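Robot arms still slow at picking up and putting away, Jescombe trial finds

8/20/20

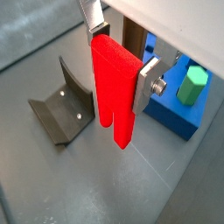 A red foam piece held between the gripper's two metal fingers, with a blue foam block and a green six-sided peg to the right.

Robot arms can put simple parts back where they belong, but they are a long way from taking over the job, according to a report released by Stilteo, a small automation firm in Jescombe.

The company began testing in February with a set of sorting and put-away tasks meant to stand in for the work people do at a packing bench or a kitchen drawer. The arm was asked to pick up a part, turn it the right way and set it in its place. It made 321 attempts and finished 304 of them without help.

Speed was the weak point. The arm took 24 seconds on average for one part. A new hire at the Nenis warehouse, where the same parts were tried by hand, needed a few seconds.

"It does well when the part is where it expects it to be," said Mehrangiz Zarei, who led the tests. "Move the part over, or lay it on its side, and you wait while it works things out. Sometimes it picks it up by the wrong end."

Soft materials gave mixed results. Foam was easy to grip but bent when the arm pushed it into a tight slot. Towels and plastic bags were dropped from the test list in the spring and have not been put back.

Eugénie Cordier, floor manager at Mateos, a housewares supplier with over 40 employees, said she would look at a machine for overnight restocking but would not buy one this year.

"I need it to open a box, and it can't open a box," she said.

Stilteo plans a second round of tests with drawers and lidded bins. The firm has not set a price for the system.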